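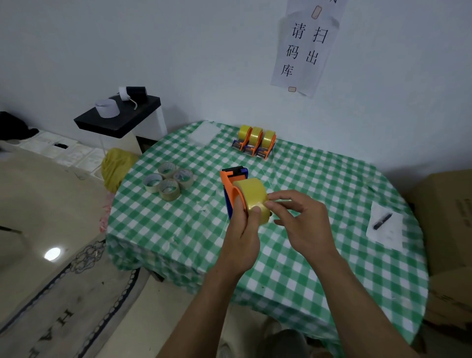

Moataz Bouzid 一直坚持说,手动对焦这件事全看眼睛,换什么对焦屏都一样,裂像只是让人心里踏实,真要对准还得靠磨砂面。他讲这话的时候特别笃定,笃定到我当场就想把这个题目报上去。

所以就有了这份报告。题目写在封面上是“三种对焦屏在手动对焦中的误差比较”,听着挺正经,私下里我们组一直管它叫“裂像官司”。下面我尽量按老师要求的顺序写,可是有些地方会跑题,先打个招呼!

一、我们想弄清楚什么

我自己是用胶片单反入的门,机身是家里留下来的,取景器中间有个小圆圈,圆圈里一条横线把画面切成上下两半,没对上焦的时候竖直的东西会错开,对上了就接成一条。这就是裂像。裂像外面一般还套一圈微棱镜,失焦的时候会闪,像隔着一层碎玻璃看东西,合焦的那一下突然就安静了。再往外就是普通的磨砂面,没有任何花样,清楚就是清楚,糊就是糊。

我从前以为大家都跟我一样只看中间那条线。报题之前随口问了一圈才发现习惯差得很远,有人只看磨砂,有人只看微棱镜,还有人说他从来没注意过中间有个圈(我到现在也没想明白这是怎么做到的)。

那么问题就来了:同一个人、同一支镜头、同一个目标,只换对焦屏,误差会不会变?变多少?不同的人变得一样不一样?另外我还想知道收光圈以后裂像发黑到底影响多大,网上的说法五花八门,有说收一点就不能用了的,也有说眼睛摆正就没事的。

二、器材

镜头用的是 Unholm 的 50mm f/2,手动头,对焦环阻尼很匀,没有虚位,这一点后面会反复提到。机身是学校器材室的一台可换屏单反,比我家那台沉多了。三块对焦屏里,纯磨砂和纯微棱镜那两块是跟机身一起的原配件,裂像那块是在 Farouk 买的二手,店里装在一个旧塑料盒子里,盒盖上写着别的型号,我在柜台前对着光看了好半天才敢付钱。

这里要交代一句,我们特意找了“只有裂像、外面没有微棱镜圈”的屏。市面上最常见的是裂像加微棱镜混在一起的那种,用起来当然方便,可是拿来做比较就说不清到底是哪一部分在起作用。为了找这块屏拖了不少时间,报告晚交的原因有一大半在这儿。

三脚架、快门线、一把带照明的放大镜、一小块磨砂玻璃,都是器材室的。磨砂玻璃是用来放在胶片位置上看真实焦点的,这个在方法里讲。
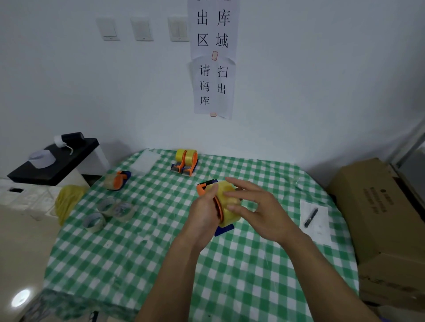

三、方法

一开始我想得很简单:每个人对焦,拍一张,冲出来看糊不糊。算了一下胶卷钱之后这个方案当天就死了。

后来是 Bouchra Abou Zeid 出的主意,既然镜头是纯机械的,对焦环转到哪里焦点就在哪里,那直接读对焦环的位置就行,根本不用拍。我们在对焦环上贴了一条毫米刻度的纸条,镜筒固定的部分划一条细线当指针,每次对完焦,读一下指针停在第几格,一格就是一毫米。做法土,可是真好用,一张胶卷都没费。

“正确位置”是这么定的:打开后背,把磨砂玻璃贴着胶片导轨放好,快门用 B 门锁住,拿放大镜看成像,来回转对焦环找最清楚的那个位置,反复找很多遍取中间值。机身里的反光镜和对焦屏这时候都不参与,看到的就是胶片会看到的东西。我觉得这一步是整个项目里最要紧的,要是基准错了,后面测得再多也没用。

目标有两个距离,一个 2 米,一个 7 米。目标本身是一张打印的纸,上面有粗细不同的竖线和一段小字,竖线是照顾裂像的,小字是照顾磨砂的,尽量谁也不吃亏。室内测,灯一直开着,窗帘拉上。

参加的一共 7 个人,每个人在每块屏上、每个距离各对 20 次。每次对之前由另一个人把对焦环随便转到别处,有时转到无穷远,有时转到最近,有时就停在离正确位置不远的地方,免得被测的人靠手感记住。被测的人不许看刻度,读数由旁边的人记。为了避免越测越累影响后面的屏,三块屏的顺序每人不一样,中间强制休息。

休息这一条是试测以后加的。第一次试测我自己连着对了一个下午,到后面看什么都在闪,出门看路牌都觉得它该对一下焦。

四、允许的误差有多大

这一段是老师看了初稿让我补的,我补完觉得确实该有。

光说“偏了一格”没有意义,得知道一格在照片上意味着什么。我们用了最常见的弥散圆标准,也就是 35mm 胶片普通放大时人眼分辨不出来的那个糊点大小,乘上光圈值,得到胶片前后能容忍的距离,再换算成对焦环上转过的长度。在 f/2 下,这支镜头算出来差不多正负一格。

有意思的地方在于,这个数在两个距离上几乎一样。我本来以为远处景深大,对焦环就可以随便些,算完才反应过来,远处同样转一格,焦点在现场跑得也远,两边刚好抵消掉。也就是说拍 2 米外的人和拍 7 米外的人,手上需要的精细程度是一回事,只不过远处糊了以后在场景里不那么容易看出是糊到前面还是后面。这件事书上肯定写着,但我是自己算出来的时候才真懂,高兴了好一阵子。

所以后文里说“对准了”,指的就是落在正负一格以内。

五、结果

先说裂像。在 2 米处,裂像屏的读数最集中,大部分人二十次里几乎全在一格以内,散得最开的人也只是偶尔跑出去。到了 7 米稍微散一点,还是三块里最稳的。

微棱镜排第二,2 米处跟裂像差得不多,7 米处差距就拉开了。好几个人的反馈是同一句话:它告诉你没对上的时候特别明显,可是快要对上的那一小段,闪和不闪之间有一截是含糊的,转过来停、转过去也停,停在哪儿全凭运气。数据上看也是这样,每个人的平均位置都挺正,就是散。

磨砂最散,这个不意外。意外的是人和人的差别。有两个人在磨砂屏上的成绩跟在裂像上几乎一样好,Moataz 就是其中之一。也就是说他那句“换什么都一样”,对他自己来说是成立的!他拿到自己那张散点图的时候表情非常欠揍。

另外五个人在磨砂上都明显变差,其中最差的一位(好吧,是我)在 7 米处能有将近一半落在一格以外。而且我的错是有方向的,总是偏近,几乎没有偏远的时候。我回头想了想,可能跟我习惯从近处往远处转有关系,觉得清楚了就停手,停得太早。后来我专门练了“转过头再往回找”,又测了一轮,偏近的毛病轻了不少。这一轮没算进正式数据,只在附录里留了一行。

再说时间。我们没有正经计时,只让记录的人在旁边标快、中、慢。裂像基本都是“快”,磨砂基本都是“慢”,微棱镜最乱,有时一下就停,有时来来回回磨蹭很久。下次做的话我一定用秒表,这种主观记录写进报告里心虚得很。

六、一个差点毁掉全部数据的错误

这个必须单独写一段。

头一批数据出来的时候,裂像屏的平均位置整整偏了快三格,所有人都偏,而且偏向同一边。我第一个反应是买到坏东西了,Bouchra 第一个反应是基准量错了,两个人在器材室门口争了半天,谁也没去看相机。

最后是在换屏的时候发现的,那块二手屏的边缘比原配的略薄一点点,装进去以后屏框卡住了,可是没有贴到底,有一个角是翘的。对焦屏到镜头的光程必须和胶片到镜头的光程相等,翘起来那么一丝,肉眼完全看不出来,落到对焦环上就是好几格。重新装、压实、垫好,再用放大镜跟胶片面上的磨砂玻璃对照,两边总算一致了,前面那批数据全部作废重来。

重来的那几天大家都很好说话,我请了两顿饭。

这件事给我的教训是,换对焦屏以后一定要校一次。很多人抱怨老相机拍出来总是跑焦,怪镜头、怪眼睛,没准只是哪一任主人换过屏,或者把垫片弄丢了。检查的办法也不难,找一面有细节的墙或者一张印字的纸,把镜头光圈开到最大,取景器里对准,再在胶片面上看一眼磨砂玻璃,两边不一致就是有问题。没有磨砂玻璃的话,描图纸绷平了也能凑合,暗一点而已,绷不平可不行。

七、收光圈以后的裂像

裂像发黑大家应该都见过,上半或者下半忽然暗下去,什么线都看不见了。原因是裂像那两块小楔形棱镜只接收从镜头边缘某个角度来的光,光圈一收,边缘的光没了,它就瞎了。

我们用景深预览把光圈一档一档往下收。在 f/2 的时候眼睛怎么放都没事。f/4 的时候眼睛稍微偏一点就有一半开始暗,摆正了还能用。到 f/5.6,七个人里只有少数几个能靠挪眼睛把两半同时看亮,其余的人都放弃了,自己改看外圈磨砂。再往下就没有测的意义了。

所以网上两种说法都对一半,看你说的是哪一档。要注意的是,正常使用的时候镜头是全开光圈取景的,按快门才收,真正会碰到发黑的是那些最大光圈本来就小的变焦头和长焦头,还有接了近摄接圈的时候。用大光圈定焦的人大可以放心。

八、室外补测

室内测完以后总觉得不够,打印的竖线毕竟太照顾裂像了,谁平时拍一张打印纸啊。于是我们带着机器去了一趟 Hirkside,那边河边有一排老柳树,还有长椅和铁栏杆,什么样的目标都有。

室外没办法定那么严的基准,只能三脚架架好,先用磨砂玻璃找一次,再让人对。我们挑了栏杆、树皮、草丛三样东西。栏杆不用说,裂像赢得毫无悬念。树皮上三块屏差得不多,树皮的纹理又深又乱,微棱镜在上面闪得特别欢,反而好认。到了草丛,裂像就露怯了,草叶细碎又一直在晃,上下两半错没错开根本看不出来,好几个人把裂像晾在一边,去看周围的磨砂。

还有一个平时没留意的地方,横向的东西。裂像的分割线是水平的,遇到水平的长椅靠背,线和线平行,怎么转都没有反应,必须把相机竖过来或者斜一点。有的屏把分割线做成四十五度,应该就是为了这个。可惜没买到,不然真想加进来一起测。

那天风大,回来时手都僵了,对焦环转起来比室内涩,不知道是润滑脂变稠了还是单纯手冷。数据只当参考,没跟室内的放在一起算。
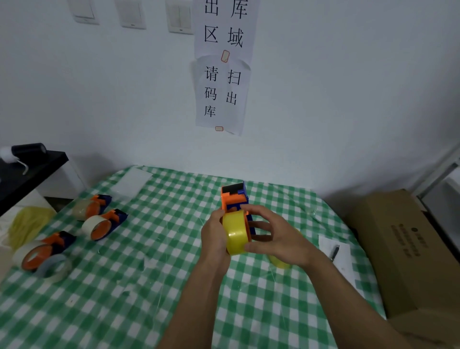

戴眼镜的人测的时候要不要摘掉眼镜?

我们让每个人按平时拍照的习惯来,平时戴就戴,平时摘就摘,只要求测的时候从头到尾保持一样。取景器出厂带有一点屈光度,近视不深的人摘了眼镜也可能看得清,度数深的人最好戴着,或者在目镜上加一片合适的屈光镜片。

顺着这个再多说几句。屈光度对磨砂的影响最大,对裂像影响最小,因为看一条线有没有断开,稍微糊一点也看得出来。组里有一位度数比较深又不肯戴眼镜的同学,他在磨砂屏上的成绩一塌糊涂,在裂像上却跟别人没差别。后来他借了别人的眼镜又试了一遍磨砂(度数也不完全合适),立刻好了一截。只有一个人的情况,当不了结论,可是我觉得很能说明问题,要是再做一次,我会先让每个人把屈光度校好,再分两组,一组校了测,一组不校测。

九、还有哪些地方做得不够

人太少。七个人里面有两个明显是老手,剩下的都用得不多,想看“熟练程度有没有影响”根本看不出来,只能猜。

镜头只有一支。我很想知道换一支最大光圈小得多的镜头,磨砂和裂像的差距会怎么变,按道理磨砂会更难看清,因为越收越暗、景深也越深,可是裂像又会开始发黑,两个都变差,谁差得更快?没测,不敢写。

读数的人也会有误差。纸条是手贴的,细线是手划的,两个人读同一个位置有时会差半格。后半程我们规定了必须正对着看,又统一由 Bouchra 读,好了很多,但是前半程那些就那样了,没有再补。

屏的新旧也不一样。二手那块表面有几道细划痕,不在裂像圈里,不碍事,可是心里总有点疙瘩。擦过一次,用气吹,没敢用布。千万别用布擦对焦屏!上面那层纹理比想象中软得多,我家那台就有一块被我早年用衣角擦出来的亮斑,现在还在。

十、我的看法

如果有人问我该用哪种屏,我会先问他拍什么。拍人、拍街、拍房子,总能找到竖直的边,裂像又快又稳,手生的人尤其占便宜。拍花草、拍微距,尤其要加接圈的,磨砂更省心,裂像圈杵在中间反倒碍眼。微棱镜夹在当中,拍纹理乱的东西挺好,我个人没有特别喜欢它,但组里有一位测完就去 Farouk 问有没有存货了,可见各花入各眼。

至于裂像官司,我们判了个各打五十大板。对焦屏有没有用?对大多数人有用,而且在这次的条件下差别挺大。对眼睛好、手又稳的少数人,差别小到可以不管。Moataz 听完宣布自己胜诉,我不承认。

初稿是在 Gundcombe 的课题汇报会上讲的,日期是 2024年12月21日,讲完有同学提了几条意见,允许误差那一节和屈光度那几句就是照着意见补进来的。三月我们打算借一台自动对焦机身,把同样的目标再跑一遍,看看机器的散布有多大,到时候刻度条要重新做一条更细的,现在这条边上已经翘毛了。

附录里的内容:每个人在三块屏上的原始读数表、作废的那一批读数(留着当反面教材)、我自己加练以后的那一行、室外补测的手写记录。手写记录有两页字迹很潦草,看不清的地方来问我,我自己也未必认得全。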